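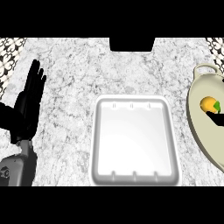
Fig. 1. Marble countertop with scrollwork tile behind.

Materials for the Home, Unit 3: Stone
Instructor: Noman Satti
Notes posted 8/19/21

Marble starts life as limestone. Bury it, heat it, squeeze it for a very long time, and the calcite grains regrow into a tight, interlocking mass. The gray veins people pay extra for are impurities, mostly clay and other minerals that were in the limestone to begin with. You are buying the dirt. Keep this in mind when a showroom quotes you a "premium vein."

Acid. Calcite reacts with acid, and kitchens are full of it: lemon, vinegar, wine, tomato. The dull mark left behind is an etch. An etch is damage to the surface, a stain is something soaked in below it, and the two get different treatments. Students mix these up every term, usually on the final.

Sealers. A sealer slows staining. It does nothing much for etching, whatever the salesman at Gedton told your aunt.

Hardness. Calcite is 3 on the Mohs scale. A steel knife is harder. So is the grit on the bottom of your mug.

Finish. Polished shows every etch. Honed hides them by looking a little etched from day one.

Case for discussion: the Irby kitchen. Quote for marble, $1,000 a slab. Quote for granite, $800. The owners cook with limes nightly and want the counter to "stay perfect." Write one paragraph of advice. Be kind.

Reading: Ramalho packet, through page 85. Skip the poem.

Bring a stone sample to the next lab. Gravel from the parking lot was funny in February.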